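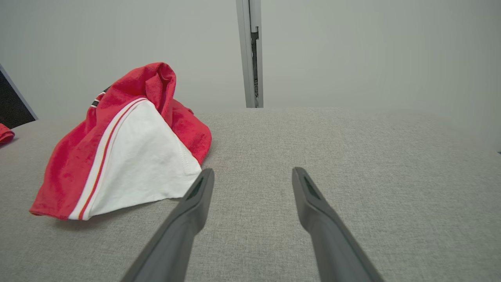

Wrist view, fingers open, red and white garment to the left of the gripper.

Ticket 552
Subject: Garment cell, missed grasps ahead of open day
Site: Jultville
Opened by: Stiltex demo support
Priority: High until the visit, then normal
Status: Closed, one follow-up item
Related: Zelberg gripper settings, Costa visitor programme

Reported problem
Cell runs the pick-and-fold routine without error codes but closes beside the garment on some cycles. The fingers meet, the arm lifts, the fold step starts with nothing held. Operator has to stop and reset by hand. Open day is on 28th August and the cell is the second stop on the Costa tour, so a manual reset in front of each group is not acceptable.

Log

Entry 1
Ran 70 cycles with the settings as found. 28 missed. All misses were on bunched garments. Items laid flat were picked every time. No pattern with arm speed.

Entry 2
Checked finger alignment with the Zelberg gauge. Within limits on both sides. Finger tips level. Cleaned the inner faces anyway and repeated a short run, no change.

Entry 3
Checked the wrist camera calibration. Offset was small and in the wrong direction to explain the misses. Recalibrated and kept the new file. Old file saved under the ticket number.

Entry 4
Went through the stored wrist views for the missed cycles. Red and white garment is the worst case. The white panel comes down to a corner near the left finger, and the pick point is being placed on the light grey work surface just beyond it. Segmentation is treating the white panel as part of the background. The red part is found correctly, so the outline looks plausible in the overlay unless the panel is checked separately.

Entry 5
Raised the exposure limit. Made it worse, the white panel and the surface came out even closer in value. Put it back.

Entry 6
Lowered exposure one step and switched the mask from brightness to brightness plus texture. The surface has a visible speckle that the mask can pick up, so the two now separate. Pick point moved on to the fabric. Repeated the 70 cycles with the same garments: 3 missed.

Entry 7
Looked at the remaining misses. Pick point was correct but the fingers closed above a fold and slid off. Lowered the closing height slightly. Did not go further -- the surface is soft and the fingers drag it if they go too low.

Entry 8
Added a check after lift. If the finger gap reads fully closed, the arm returns to the viewing position and tries again once. After a second miss it stops and shows the operator message. Tested by removing the garment during the approach. Worked as intended.

Entry 9, open day
Cell ran for all tour groups. Retry was triggered in the morning and recovered without the operator. One stop in the afternoon: a visitor leaned over the barrier and the light curtain tripped. Normal behaviour, restarted from the panel. Several visitors asked why the arm pauses over the garment before moving in. It is the image capture. Suggest adding a line to the display card.

Resolution
Texture mask and retry check kept as the default for this cell. Closing height change kept. Exposure value noted in the settings sheet.

Follow-up
Barrier to be moved back before the September visit. Owner: Jultville site. Mask settings have not been tried on white garments with no second colour -- open a new ticket if these are added to the demo set.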